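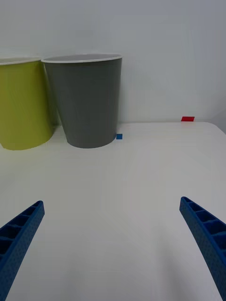 **How do you get the smell of old coffee out of plastic cups?**

Fill them with warm water and one spoon of baking soda, and leave them until the next morning. Then wash them as usual and let them dry with the opening up, so the air can go in.

I write this page for my neighbours in Stokow, where the water is very hard and everything in the kitchen becomes cloudy after one winter. Most of the tips are my own. A few are from Jean MacLeish, who had the kitchen of the guest house in Bokonness for many years.

## Cloudy plastic

The grey film is mostly lime. Mix one part of white vinegar with 4 parts of water and leave the cups in it for one hour. Do not use hot water together with vinegar, the smell stays in the whole flat. If the cup is still cloudy after the second time, the surface is scratched and no vinegar will help. I keep such cups for pencils or for seedlings.

## Tea marks

A soft cloth with a little wet baking soda, moved in small circles. Never the green side of the sponge! It makes fine scratches, and the next tea goes into them very quickly.

## Cups that are stuck together

Put cold water in the inner one and stand the outer one in warm water. Wait two minutes and turn gently. Please do not pull with a knife between them, I have a scar from this.

## Storing

I used to put all cups upside down on the shelf, as my mother did. They got a closed smell. Now they stand on their base, and I rinse quickly the ones which were not used for a long time. Jean puts a sheet of kitchen paper between stacked cups and changes it in June, when she cleans the cupboards anyway.

## In the dishwasher

Only the upper basket. On my old machine the 7th programme is the gentle one, but look in your own booklet for the name. Light cups lie down during washing and collect dirty water, so I put them between two heavier glasses.

Tomato sauce in plastic boxes is another matter. I will write about it when I have tried the sunlight method on my balcony, which has sun only until 8 in the morning.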